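Old Quarry Road in Sernside to Open Again for Walkers in April

The old quarry road above Sernside will open again for walkers in April, after it was closed for 13 months. The town council confirmed the date in a short notice this week. The road goes from the last houses of the town to the upper edge of the Mirani quarry, where red stone was cut for many generations.

The road was closed in March of last year, when heavy rain brought down a part of the slope near the second bend. No person was hurt. A stone wall fell over the whole width of the road, and the water pipe under it was broken. For several weeks the farms on the upper side had to receive their drinking water by truck.

The repair was given to Drotano, a building firm from the next valley. The firm first wanted to finish before the winter, but the ground under the road was softer than the first study showed. The workers had to dig deeper and put a new drain along the inner side. In December the work stopped completely because of frost, and it began again in February.

According to the council, the most difficult part is now ready. What remains is the handrail at the second bend, new signs, and the small wooden bridge before the quarry gate. Cars will not be allowed on the road any more, with the exception of the families who live there and the forest service. A barrier will be put at the lower end, next to the bus stop.

Many people in Sernside have waited for this decision. Before the closing, the road was the usual Sunday walk of the town, and it was also the shortest way to the chapel and to the picnic place under the chestnut trees. The other path, on the north side of the hill, takes much longer and is too steep for small children and for older people. The owner of the café at the bus stop told this newspaper that last summer was the weakest season she remembers. She plans to put her tables outside again as soon as the barrier is in its place.
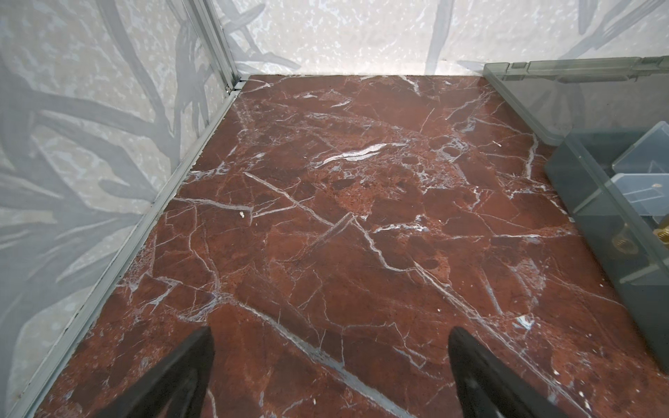
The Mirani quarry itself closed many years ago, when the last company moved its machines to Villent. There the stone is easier to reach and the trucks do not need to pass through a town. But the name of Sernside is still known among people who work with stone, and in the older houses of the region one can find floors, stairs and window seats which were made from the material of this hill. Some families kept a few blocks in the garden and use them until today as a bench.

The quarry will stay behind its fence. The council has asked for a study about the safety of the upper wall, and the result is expected in autumn. Only after this it can be decided if visitors may enter with a guide. A viewing place outside the fence is already prepared, with two benches and a panel about the history of the work. The text of the panel was written by the local history group, which collected memories from former quarry workers and their children.

One of these memories tells how the blocks were brought down before the road had a hard surface. They were put on sleds and held back with ropes, and at each bend the men had to change the side of the rope. A boy walked in front with a bell to warn the people below. The bell still exists and can be seen in the entrance of the town library.

Not everybody is content with the new rules. Several residents of the upper farms wrote to the council that the barrier will make problems for deliveries and for visits of the doctor. The council answered that each family will receive 3 keys, and that emergency services can open the barrier without a key. The residents also asked for a light at the lower end, because the place is very dark in winter. About the light there is no decision until now.

Cyclists may use the road, but they must go down at walking speed between the second bend and the bus stop. Dogs must be on a leash during the months when the sheep are on the meadows. Fires are forbidden on the whole hill, also at the picnic place, where the old fireplace was removed after the dry summer.

The parking area behind the school has space for 80 cars and will be free of charge on weekends. During school days visitors are asked to use the bus, which stops directly at the beginning of the walk. The bus company will add one more ride in the late afternoon from April until October, so that walkers do not have to wait until the evening. The new timetable will be sent to all houses together with the town letter.

For the opening there will be a common walk from the bus stop to the viewing place. It starts at 10 in the morning, and the way up is 5 kilometers long. The school choir will sing at the chapel, and the history group will offer soup and bread at the picnic place. Good shoes are necessary, as the last part before the gate has no hard surface. In case of strong rain the walk will be moved to the following weekend, and the council will put a note on the door of the town hall before 8 in the morning.

People who want to help with the soup, or who have old photographs of the quarry, can leave their name at the library during the usual opening hours.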